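Muireann Hegarty
Thread, 14 posts, sorry in advance. I listened to the new Belleck album four times through before typing any of this, so please don't tell me I didn't give it a chance.

The press release calls it "a return to the sanctuary." I grew up in the sanctuary. I ran the overhead projector in the sanctuary. We did not have a string section and a guy whose whole job is swelling synth pads.

Let me start with what's good. Track 3, "Low Water," is a real song. It has a verse that goes somewhere and a chorus you could sing without a screen in front of you. If the whole record sounded like that I'd be buying copies for my aunts.

It doesn't. Six of the other songs have the same build. Quiet piano, half-whispered verse, drums come in on the second chorus, everything drops out for the bridge, then the bridge repeats until you give up. You could swap the bridges between songs and I doubt the band would notice before the tour.

About that number one. The label has been posting the chart screenshot since April. Which chart? Read the small type. It's a weekly sales chart for one format in one category, and it was the same week the album came bundled with every ticket to the Sernau dates.

I'm not saying nobody bought it. I'm saying that if I buy a concert ticket and a CD shows up in my mailbox, I wouldn't call that me choosing the CD. My brother-in-law got two. He doesn't own anything that plays them.

Also, a number one "debut" for a band with five studio albums is a funny use of the word. The album debuted, fine. But the radio spots say "the number one debut from Belleck" and they know how that sounds to somebody driving.
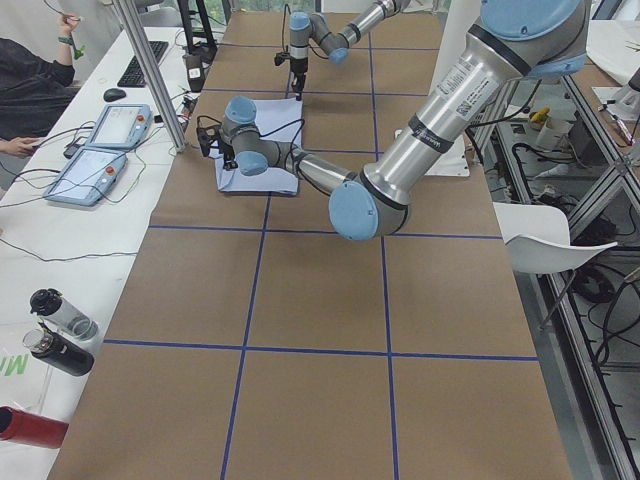 Now the TV appearances. Three morning shows in one week, and the same story on all of them, nearly word for word: the singer lost her voice, sat in a parked car, heard the melody for the title track, and wrote it in ten minutes on the back of a receipt.

Maybe it happened. I'd like it to have happened. But the title track has five credited writers, and two of them are staff writers at Dolan who have their names on half of what you hear on Christian radio. That must have been a crowded car.

Before anyone jumps in: co-writing is fine. Lots of hymns I love were patched together by people who never met, words from one century and a tune from another. What bugs me is selling the lonely receipt story on top of it. Just say you went into a room with some pros and worked on a song. That's a perfectly decent thing to do for a living.

The producer is Foler, who did the last two records as well, and I think that's most of my problem. Everything is so loud and so even. There's an old upright piano credited on "Kept" and I went hunting for it with good headphones. I think I found it in the left ear for one line. Why bring in an upright and then sand it down until it could be a preset?

Compare the second album, the one with the ugly green cover. You can hear the bench creak. You can hear somebody come in early on the harmony and they left it in. It sold next to nothing and it's the only one my choir still borrows from.

Somebody at the label must know this, since the deluxe edition has "Low Water" again as a "living room version." Which I was excited for! Then I played it, and there's a kick drum. There's a choir. Whose living room is this? I've been in some nice houses and not one of them had that much reverb.

Last post. If you love this album, good, sing it in the car, I mean that. Some of the people telling me it got them through a hard spring are people I trust, and a chart position has nothing to do with that either way. I'm going to the Dolan theater show anyway because my sister already had the tickets. So yes, I'll be getting a CD.

Replies, because my mentions are a mess:

To the person who said I should "try writing one myself": I have. Around 6 people have heard it and one of them asked if it was finished. Doesn't change how many writers are on the title track.

To the several people asking which second album song to start with: "Plain Bread," then the one right after it. Skip the hidden track, it's mostly somebody tuning.

To the street team account that offered me a signed poster if I'd "share my heart about the project": I believe I just did. I'll take the poster if it's the green cover.

And yes, I know the bridge on "Kept" goes over well live. Dim the lights in a full room, let a few hundred people hold one chord together, and the phone book would go over well. I'd like to hear what's left of it on a bad speaker in a kitchen with the dishwasher on, which is where I do most of my listening. "Low Water" held up. I still had it in my head when I went to bed.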